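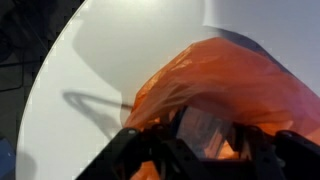 Orange bag, translucent plastic.

Primville Self Storage and Workshop Units
Fire and General Safety Walk-Through, Building 4
Date of walk-through: 2020-11-09
Completed by: Percy Zapata
Previous walk-through: July

Ratings used on this form: OK, Fix (to be done by the tenant or by us within 20 days), Stop (do not use until repaired), N/A.

Section A. Outside and entrances

A1. Street number can be read from the road. OK
A2. Fire lane clear and marked. Fix
Comment: Clear when I arrived. The red paint on the curb has worn off at the north end, next to the Grajales loading door. It was noted in July and has not been repainted. Paint is in the shop. Needs a dry day.

A3. Hydrant can be reached from all sides. OK
A4. Exterior lights working. Fix
Comment: The light over the rear stairs comes on late. I think the sensor is dirty. Clean it first, and order a new one only if that makes no difference.

A5. Main door closes and latches by itself. OK
Comment: The closer was adjusted in July and is still holding.

A6. Ramp and handrail sound. OK
Comment: Surface rust on the lower bracket. No movement when pulled.

Section B. Hallways and exits

B1. Exit signs lit. OK
B2. Exit signs stay lit on battery test. Fix
Comment: The sign at the back of the east hallway went dark as soon as I pressed the test button. All others held. Replace the battery pack. If the new pack does not hold either, replace the whole sign, as it is one of the old ones.

B3. Hallways clear to full width. Fix
Comment: Flattened boxes were stacked along the wall outside the Plilus unit. Spoke with the person there and they were moved while I waited. Same thing in July, so a letter should go out this time. Hallway storage is covered in the lease under common areas.

B4. Exit doors open without a key. OK
B5. No door wedges in use on fire doors. Fix
Comment: One wooden wedge under the stairwell door, removed. Tenants prop this door when they are carrying things in. A magnetic hold-open tied to the alarm would solve it. I asked for a price on that last year and would like to ask again.

B6. Floor free of trip hazards. OK
Comment: Metal strip at the restroom threshold has been screwed back down.

Section C. Extinguishers and alarm

C1. Extinguishers in place and visible. OK
C2. Pressure gauges in the green. OK
C3. Service tags current. Fix
Comment: The tag on the extinguisher by the freight elevator is missing. The unit itself looks fine and the pin is in. Service company to confirm the date from their records and hang a new tag.

C4. Pull stations not blocked. OK
C5. Alarm panel shows normal. OK
Comment: The log book is kept on top of the panel. It should go back in the holder on the wall, where the fire department will look for it.

C6. Sprinkler heads clear, nothing stored within 18 inches. Fix
Comment: Tall shelving in the Zundard unit. The top row of cartons is too close to the ceiling. Tenant has agreed to take the top row down. Check again at the follow-up visit.

Section D. Electrical

D1. Panel covers on, breakers labeled. OK
D2. Three feet of clear space in front of panels. OK
D3. No extension cords used as permanent wiring. Fix
Comment: Zundard again. A cord runs behind the shelving to a small refrigerator. Move the refrigerator to the wall with the outlet.

D4. Space heaters. N/A
Comment: None found. Reminder for the winter notice - heaters are not allowed in any unit, with or without a tip-over switch.

D5. Outlets near sinks have working GFCI protection. Stop
Comment: The outlet left of the shop sink did not trip on its test button. Breaker switched off and the outlet taped over. Electrician called, work order 1343. Do not turn the breaker back on before that is closed.

Section E. Housekeeping, waste and storage

E1. Trash taken out at the end of the day. OK
E2. Oily rags kept in the metal can with the lid shut. Fix
Comment: Can is in place and the lid works. Two rags were lying on the bench beside it. I put them in the can and closed it.

E3. Flammable liquids in the cabinet. OK
Comment: Cabinet doors shut and latched. The inventory sheet on the door needs a new copy, the old one can no longer be read.

E4. Plastic bags and wrap kept away from heat sources. OK
E5. Dumpster lids closed, dumpster away from the wall. Fix
Comment: The hauler leaves it against the siding. Called them. They said they will add a note for the driver.

E6. Ladders in good condition. OK

Section F. First aid and notices

F1. First aid kit stocked. Fix
Comment: Needs burn gel, medium gloves and eyewash. Everything else is there and in date.

F2. Emergency numbers posted. OK
F3. Evacuation map matches the building. Fix
Comment: The map still shows the wall that came out between the two front units. I can mark up the old drawing, but someone in the office has to print it.

Cost note for the office: please allow $700 for the exit sign battery, first aid items, curb painting supplies and the electrician's visit. The door hold-open is not in that figure.

Follow-up visit to cover A2, B2, C6, D3 and D5. The other Fix items can be signed off by email with a photo.

Signed: P. Zapata
Copy to: office file, tenant board by the mailboxes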